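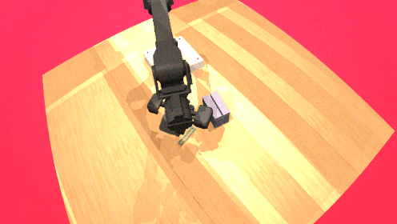
Photo: Prasert Rattanakul

Oiling an old plank tabletop for a kitchen - what would you use?

Posted in Home & Garden > Wood Finishing

I just brought home a big secondhand table and I'm so excited about it! The top is solid planks, all different shades, and the old varnish has finally come off after a whole weekend of sanding. Now I'm stuck. I want something food safe that won't turn the pale boards orange. We eat every meal at this thing and my kids do their homework on it, so it has to take some abuse. Is plain oil enough, or do I need a hard wax on top? And how long before I can put a plate on it?
- Rudotthorpe

Lovunura
Oh, congratulations, bare wood is such a good feeling! I did mine in April with hardwax oil and I'd do it again tomorrow. Go up to 200 grit and stop there (finer than that and the oil just sits on top). Vacuum, wipe with a barely damp cloth, let it dry, then put on the thinnest coat you can stand. Wait 15 minutes or whatever your can says and buff off every bit that hasn't soaked in. Two coats was plenty for me. Get the clear kind with a little white in it if you want the light boards to stay light - the regular clear made my test board look like tea.
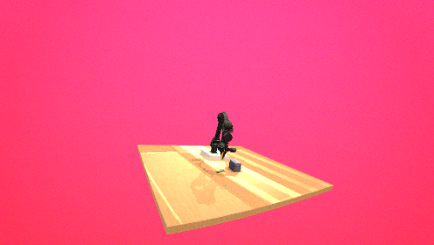 Do the underside too, even if it's only one coat. A top that's sealed on one side can cup when the weather changes, and wide boards are the worst for it. I waited 5 days before using ours for dinner and kept the tablecloth off for 9.

Simau
mineral oil. cheap, works, redo it when it looks dry

Thongsuk
Mineral oil is great on my cutting boards but it never cures, so homework paper will pick it up. I'm with Lovunura on the hardwax. One big thing - lay your oily rags out flat outside until they're stiff, because a wadded-up pile can catch fire by itself. And please post how it comes out, I love seeing these old tables get used again!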